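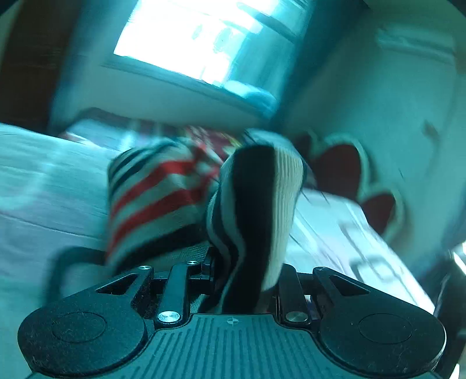
Murnosent sock handling set: README

Contents: 201 recordings of socks being picked up with a hand-held gripper. Maintained by Bo-ram So and Fadi Geagea for the laundry floor at Virkelance.

Background
Virkelance washes for care homes, and every load ends at the pairing bench. Management would like a machine on the bench. The bench staff would like the machine to meet the socks first.

Who recorded it
Edmund Nowakowski and Tae-yang Kong, both from the bench, on paid hours. They asked for that in writing and got it. Edmund has paired socks for 8 years and is now listed in the roster software as a "domain expert", at the same rate of pay.

What changes on the floor
Three bench positions move to checking and mending. Hours are guaranteed until November. After that the memo uses the word "flexible".

Known problems
- Motion blur is common. People who pair socks for a living move quickly.
- Lint builds up on the finger pads. Wipe them between loads.
- "Pair" labels are Edmund's call. Two labels are disputed by Tae-yang and remain in the set as disputed.

Last revised January 9, 2024. Corrections go to Fadi, or on the sheet beside the kettle, where they get read sooner.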